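September 17, 2025
by Paraskevi Mitsotakis-Vlachou

My mother could strip, plump and reset a living room in the time it takes me to find my glasses, so I come to the question of housework robots with a certain bias. Every February somebody announces that this is the year. I have a sofa full of crumbs that says otherwise.

Still, I keep looking, and lately I've been looking at pillows. A pillow is a rotten thing to hand a machine. It has no fixed shape, it sags wherever you didn't grab it, and if it has a fringe, the fringe gets into everything.

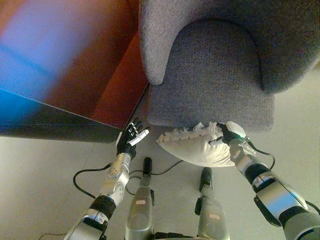

One hand or two?

I pick up a pillow with one hand and whack it with the other. The robot has the first half of that down: the right hand has a corner and the left is open, waiting for its turn. I know people who load a dishwasher this way.

My friend Prodromos Kontogiannis, who spent 9 years on the packing line at Welerham, thinks I'm too harsh. Boxes are easy, he says — a box stays a box. He'd give soft goods another decade.
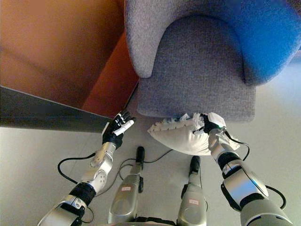

White pillow in the right hand, left hand free, armchair close by.

So, can they do chores yet? They can hold one. I'd pay 199 dollars for that, maybe 287 if it also did the crumbs.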